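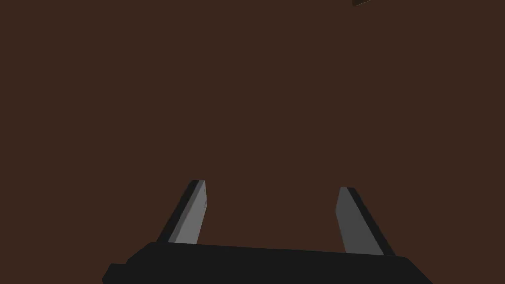
*Rendered view: a dark brown surface with a gripper at the lower edge.*

# Drikura 100 wine cabinet

Reviewed by Danuta Zalewska, 01/08/2025

Price paid: $2,418 from Stenbridge, delivered to the garage door

I bought the Drikura in January, in the middle of a hot spell, after opening a shiraz that had been under the stairs for too long and tasted like stewed plums. It has been running ever since. It was paid for with my own money and neither Drikura nor Stenbridge knows I'm writing this.

The cabinet is a single-zone unit meant for storage. You set one temperature and everything inside sits at it. There is a two-zone model that lets you keep whites at drinking temperature in the top half, but I have a kitchen fridge for that and didn't want to pay extra.

## Capacity

The name says 100 bottles. As with every cabinet I've looked at, that figure assumes straight-sided Bordeaux bottles and nothing else. My cellar is mostly Paracha shiraz and grenache, with some pinot and a bit of sparkling, so a lot of it is in wider glass. The pinot bottles catch on the shelf above if you lay them in two rows, neck to neck. I took out one shelf and stacked the sparkling on the floor of the cabinet, where it sits quite happily.

If you mostly buy pinot, chardonnay or anything in heavy glass, buy a size up. Magnums fit only if you remove a shelf.

## Shelves

The shelves are timber slats on metal runners. They pull out far enough to read the labels on the front row but you have to lift bottles to see the back row. The runners were stiff for the first month and have loosened since. One shelf arrived with a split slat. I sent Stenbridge a photo and they posted a replacement with no argument, although it took nine days and came without screws.

There is no label strip on the shelf fronts. I tied paper tags to the necks, as I did before.

## Temperature

I set it to 14 degrees and put a separate thermometer on the middle shelf. On mild days the two agreed. In January, with the garage very warm by late afternoon, the middle shelf crept up to 15 and came back down overnight. I can live with that. Slow movement of a degree doesn't worry me for wine I plan to drink inside ten years.

The top shelf is warmer than the bottom one. I keep early drinkers up there and the cabernet down low.

In winter it has been steady. There is a small heater in the unit that comes on when the room is colder than the set point. I only know it works because the reading hasn't dropped on frosty mornings. Check for this before buying any cabinet for a garage or shed, as some cheaper ones can only cool.

## Humidity

Drikura gives no humidity control beyond a small tray you fill with water and sit at the base. Mine needs topping up every couple of weeks in summer and less often now. Most of what I own is under screwcap, so I've been slack about it. For old bottles under cork I would want something better.

## Noise and power

The compressor is quiet enough for a laundry or hallway. I wouldn't put it in a bedroom or a small study. It gives a clunk when it shuts off, and the glass door ticks a little at the same moment.

The manual puts annual use at 400 kilowatt hours. I haven't had it long enough to check that against a full year of bills, and a hot garage will push the number up.

## Door and lock

The door is tinted glass and seals well. It can be rehung to open from the other side, but the job needs two people and the instructions are poor. My neighbour Roel Van Hecke held the door while I swore at the hinge pins. Allow an hour, and do it before you load any bottles.

The lock is flimsy. It would keep out a curious child.

## Compared with the Vondia

I looked hard at the Vondia of the same size, which was $3,856 at the time. Roel has one. His shelves glide properly, the display can be dimmed and there is a charcoal filter you can change yourself. The temperature in his looks no steadier than in mine, though his is inside the house and has an easier life.

If the cabinet is going in a dining room where people will see it, the Vondia is nicer to look at and nicer to use. For a garage I couldn't justify the difference, and I spent some of it on wine.

## Complaints

- The display is bright blue and can't be turned down, only off.
- The high-temperature alarm goes off if you leave the door open while loading, and there's no mute.
- The feet adjust at the front only. My floor slopes, so the back is sitting on a bit of packing.
- The power cord is short and comes out on the left.

## Would I buy it again?

Yes, for the same spot and at the same price. I'd get the bigger one if I had the room, and I would measure the doorway first. Mine went in with the width of a finger to spare on each side.

I'll update this after next summer, once it has been through a full year.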